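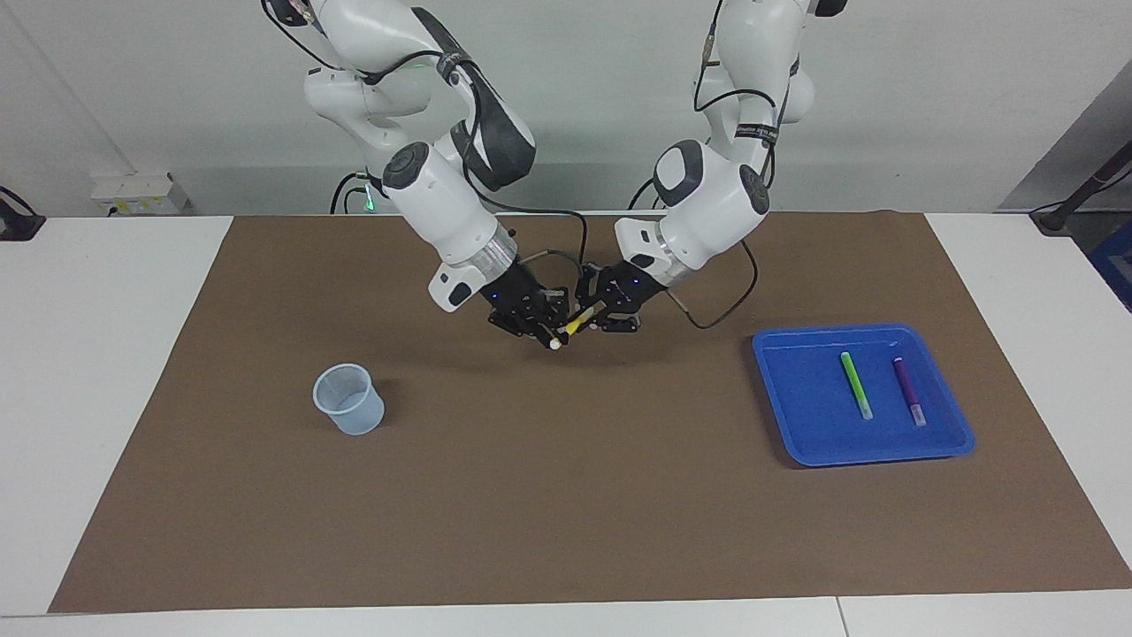
Brown paper as a table cover: how do I get it to lie flat, and will pens go through?

Posted in Craft Tables and Messy Rooms

I have a white-topped table that was sold to me as wipe-clean, a claim I now file alongside "one size fits all". Yellow marker comes off it eventually, along with some of my will to live. So I've gone over to brown paper, one big sheet covering most of the top, and I like it a good deal more than I expected to.

Two problems. It comes off the roll wanting to be a roll again, and the corners rise slowly through the afternoon. And I don't know how far to trust it with markers left uncapped. We keep the pens in a plastic cup, which is fine until the cup goes over and they all make a run for it.

I'd rather not tape it to the table. I did that in November and the tape took up permanent residence.

hobbledown17

Curl first. Roll the sheet up the opposite way, tight, put a band round each end and leave it overnight. It will be flat by breakfast, or flat enough for glue. If you're in a hurry, iron it on low with no steam, curl side down, and ignore anyone who walks in and asks why you're ironing paper.

As for the ink, it depends on the weight. I buy the 10 metre roll from Nevisgate and water-based pens have never got through it. Permanent markers do, if you colour in one spot with any enthusiasm. Test a corner: scribble hard, wait a minute, look underneath. Thin parcel paper fails this at once - the sort that comes scrunched up in boxes is no use at all, free or not.

For the cup, put a few pebbles in the bottom. Or dried beans, if you have the sort of household where beans stay where they're put. Store the pens cap down and they'll last longer too.

mrs_pelmet

just use an oilcloth?? had mine 17 years

candirby_glen

Oilcloth is lovely until you want to draw round something on it. Half the point of paper is that you can write on the table.

I'd agree with most of what mrs_pelmet said, except that banding the ends crushed mine and left a frill. A cardboard tube down the middle cured that. Then cut the sheet a little smaller than the table so it doesn't hang over, as an overhang catches on every sleeve that goes by. If you must fix it down, use a dab of white tack under each corner and peel it off the same evening. I left mine for a fortnight and had to remove it with more white tack, dabbing away like a restorer on a very poor fresco.

When one side is covered in scribble, turn it over. After that it does for wrapping birthday presents, provided the recipient is under six or very fond of you.

tackandruin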